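Ticket: Drisosia bench, bagged items, session rules query
Status: Open, waiting on reporter
Raised by: Helmi Kokkonen
Component: Handheld gripper, collection rules
Priority: Normal
Opened: Wednesday, May 15, 2024

Description

Hi all, sorry, this is a long one, and it's half a fault report and half a moan about the rulebook. Feel free to split it if you like things tidy.

We've been doing the bagged items list on the big white table, and the checker keeps throwing our episodes back. Out of a batch of 60 it rejected six, all with the same message: "object not settled at start". I've been through every one of them and in my view the object was perfectly settled. It was sitting there minding its own business. What moves is the bag! You bring the fingers near, the plastic shifts a bit, and the checker decides the whole item has gone for a walk.

So my first question is whether rule 3 (the item must be at rest before the fingers close) is meant to cover the packaging or just the thing inside it. The wording says "item" all the way through and never says what an item is. Stiston wrote that bit back in December, when everything on the list was a solid block, so I can see how it happened.

What I've tried so far

Restarted the checker. No change.

Cleaned the finger tips and redid the opening and closing calibration. No change, though the right finger had drifted a bit, so it was worth doing anyway.

Swapped to the spare handle from Ahonen's kit. Same rejections, same message, so I'm fairly happy it isn't the hardware.

Pressed each bag flat with my palm before starting, and waited. This helped a lot. I re-recorded the six and only two came back. But it's slow, and I'm not sure we're allowed to do it, because rule 5 says no preparing the item by hand once the session has been opened. Does flattening a bag count as preparing it? I'd say no, Ahonen says yes, and we've had the same conversation over lunch more often than I'd like.

The other thing I'd like sorted is spacing. The rules give a clear distance between objects, but they measure it from the object and not from the wrapping, and with clear bags the two are miles apart. You can have two yellow things a decent way from each other and still have the plastic practically touching. Then you go in for one and there's a good chance of catching the edge of its neighbour.

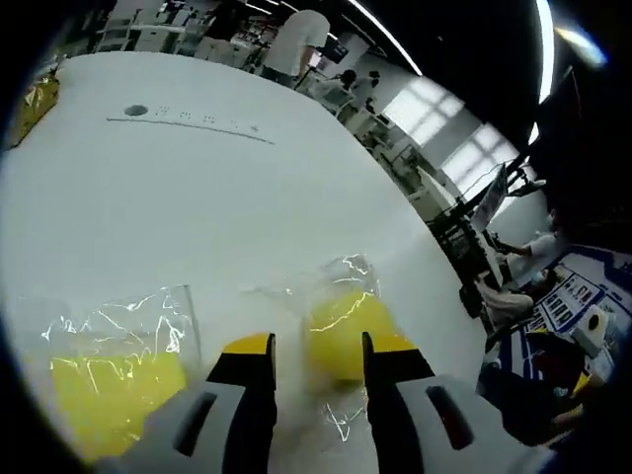

Photo: Helmi Kokkonen, Drisosia bench

See how close the top of the flat bag on the left comes to the one between the fingers? By the letter of the rule I think we'd pass, as it only looks at the yellow objects. If we measured from the plastic I don't think we would. There's also a crumpled bit of yellowish wrap up in the corner of the table, and I couldn't find a rule for that either. Is it clutter? Is it an item? If it's clutter then rule 2 says clear it, and if it's an item it ought to be on the sheet. I'd like somebody to just pick one.

I'm not trying to be awkward. We have new people starting on the bench soon and they'll go by whatever is written down. At the moment what's written down doesn't mention bags once.

Comment 1, Drultbridge support

Thanks Helmi, very clear. A few things from our side.

The message you're getting comes from the motion check over the first moments of the episode. It doesn't know about objects at all, it only compares what changes near the fingers. Shiny film is a nightmare for it, as the highlights jump about when the gripper moves even if the bag stays put. So you may well be right that nothing has moved.

Could you tell us which version of the checker you're on, and whether the rejected ones were recorded facing the windows?

On the rules themselves we can't decide for you, but at our end we treat the bag and its contents as one item, full stop. Spacing is measured from the outermost bit of plastic.

Comment 2, Helmi Kokkonen

Ooh, the windows, I hadn't thought of that. I'll have to go back and look. I wrote down the item and the time for each one but not which side I was standing on (my own fault, and probably another thing for the sheet). I'll dig out the version number too, it's on the other machine.

I like "outermost bit of plastic". It's easy to remember and you can check it with a ruler. My only worry is the really floppy bags, where the outermost bit is wherever it feels like being that minute.

Comment 3, Helmi Kokkonen

Right, I've had another go. I recorded the same bag from two sides of the table, blinds as they were, same handle, same speed. From the window-facing side it was rejected three times. From the other side it went through every time. I haven't tried it with the blinds down yet, as people are working at the desks over there and I didn't want to plunge them all into gloom without asking.

Checker version is the one that came with the last Drultbridge update, so we aren't behind.

Suggested wording, please pull it to bits:

Item means the object together with any bag, wrap or box it is in.

Spacing is measured between the nearest edges of the packaging, with the bags lying as they will be at the start.

Bags may be flattened by hand before the session is opened. Once it's open, hands off.

Loose wrap with nothing in it is clutter and comes off the table.

Note on the sheet which side of the table you stood on.

Ahonen has read these and only grumbled about the third one, so I'm counting that as a yes.

Comment 4, Drultbridge support

Good test, thank you. We've passed the window result to the people who look after the motion check. There's a sensitivity setting but please leave it alone for now, or your old and new episodes won't have been judged the same way.

Wording looks fine to us. You might say who decides when a bag is too floppy to measure.

Comment 5, Helmi Kokkonen

Whoever's holding the gripper, I reckon. I'll add that and send it to Stiston for the next edition. Leaving this open until I've done the blinds test.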